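Warehouse Operations, Unit 4: Returned goods and what they cost
Handout to accompany the lecture. Please bring it also to the seminar.

Last time we followed the parcel from the shelf to the customer. In this unit we follow it in the opposite direction. Many textbooks give two pages to returns and then go back to purchasing, and for this reason students often believe it is a small subject. For a shop which sells by post it can decide whether the year ends with a profit.

4.1 Terms

Return: an article sent back by the customer, for any cause.
Refusal: a parcel which the customer did not accept at the door. It was never opened, so we treat it separately.
Grading: the decision about the condition of the article and where it goes next.
Disposition: the place where it goes. Back to stock, to repair, to a second buyer, or to waste.

Please do not mix up grading and disposition in your written work. Two articles with the same grade can have different dispositions, for example when one of them is out of season.

4.2 The mixed return

A return from one customer is simple to check against the order. The difficulty begins when articles of different kinds arrive together and lose their papers on the way. Then the worker must first find out what the article is, and only after this in which condition it is. Wim Wuyts calls this first step "naming", and I will use his word. In his course text he separates naming by label, naming by shape and naming by asking a colleague. The third is the slowest and in small warehouses it is the most common. 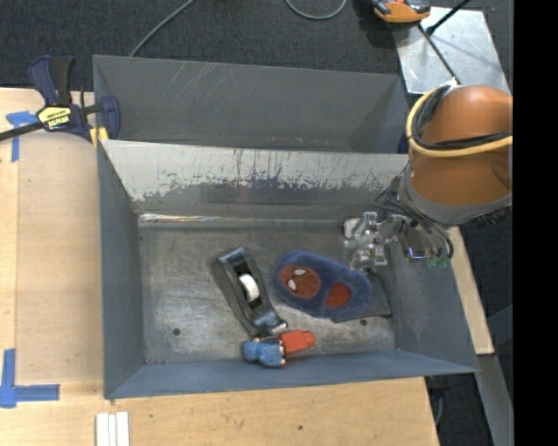 Naming by shape works well as long as the range is narrow. At Goossens, where Tineke Bosman was shift leader when she wrote her report, the range had 355 articles and an experienced worker knew nearly all of them. When the firm took over the range of Metska, this knowledge was suddenly not enough — the same people, with the same tables, needed almost double the time for each article.

4.3 A small calculation

Suppose that 500 returns arrive in one week and the handling of one return takes 90 seconds. This gives 45,000 seconds, or 12.5 working hours. Now suppose that only 77 of them have no label and each of these needs six minutes more. We must add 462 minutes, so 7.7 hours. The total is 20.2 hours. A minority of the articles takes more than a third of the time. Do this calculation again at home with eight minutes instead of six.

4.4 Where to grade

There are two schools. Central grading brings all returns to one building. Local grading does it in the branch where the customer gave the article back. Montri Phetsri argues for central grading, because the decisions become more equal. Against this stands the cost of transport, also for articles which will be thrown away in the end. Ostow changed from local to central and after two years partly back again. We will discuss in the seminar why.

Reading before the seminar: Bosman, chapters 2 and 3; Phetsri, the short article only. Questions about the reading to Noel Abella, before the end of January.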